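Fuvska Heads Into Its Last Week of Filming

9th July | By Povilas Strazds

The remake of the village thriller Hudach wraps at the end of this week, with seven scenes left to shoot.

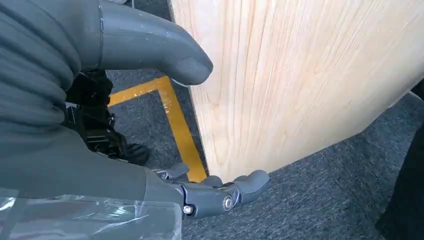 Director Ojārs Ozoliņš has kept the story but moved it to the river town of Cesine. The new title is Fuvska. More than 2,000 people tried out for the smaller parts. Baranauskienė plays the ferry owner, and she gets the songs this time. The first trailer is due in August.

We use cookies to improve your visit. Accept

Contact us | Back to top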